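Plevisum hand-held demonstrations, tidying subset
Data card and notes for users

Version of 9 June 2025. Maintained by the Plevisum data group at Ranstead.

What is in it

1433 demonstrations of small clearing-up jobs, recorded in 34 homes with a hand-held two-jaw gripper and a wide lens on the tool. Each demonstration has the video, the estimated tool path, the jaw opening and a one-line task label. There is no robot in the recordings. A policy trained on them is meant to run on an arm with the same jaws and pads, and how far that holds is what most of this card is about.

Why we wrote a longer card than usual

The first release came with a claim we no longer stand behind: that home clutter in training makes a policy robust to home clutter at test time. We had one result for it, from the Sitano bench, and the bench had been laid out by people who had seen the training video. When the Ó Gríofa flat was used instead, with nothing arranged beforehand, most of the gain went away. Treat the earlier number as withdrawn.

What the recordings look like

Tables were left as found. Flat things are common, and flat things are where we trust the labels least. A lid lying on a tabletop gives the jaws very little to close on, and a printed card next to it can blur whenever the tool moves quickly. Patterned cloth is a second worry. A large printed figure has strong outlines of its own, and we have not shown that the policy tells a print from an object.

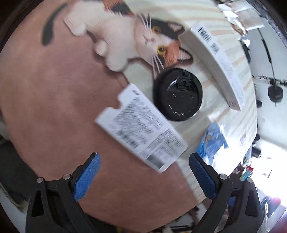
Jaws open over a black cup lid and a printed card, with a cat print behind.

We tried masking the cloth in 52 demonstrations and retraining. Grasp success moved by less than it does between two random seeds, so we draw nothing from it. Somebody with more compute should repeat this on the full set before citing it either way.

Known problems

The view takes in a lot besides the task. Floor, furniture and the legs of the person holding the tool can all come into it, and a second gripper may show up at the border.

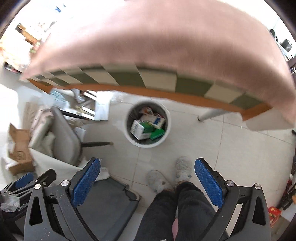 A model can use any of that as a cue. In our ablation, a network given only the outer ring of the view still guessed the task label well above chance – it had learned the rooms. Split by home, never by demonstration. The split file in the first release did the second of these and should be deleted.

Tool tracking fails when the view is mostly plain floor or cloth. We flagged 705 segments for this by hand. The flags are one annotator's opinion and were not checked by a second.

Jaw opening is read from the video, so it is least reliable in glare.

Not suitable for

Force or contact work. Nothing was measured at the pads.
Claims about homes in general. The homes came through people we knew.
Comparing single-tool and two-tool policies. The task mix differs between them.

Planned

A rerun at a site none of us has visited is set for December. Until then please quote the by-home numbers only, and say which split file you used.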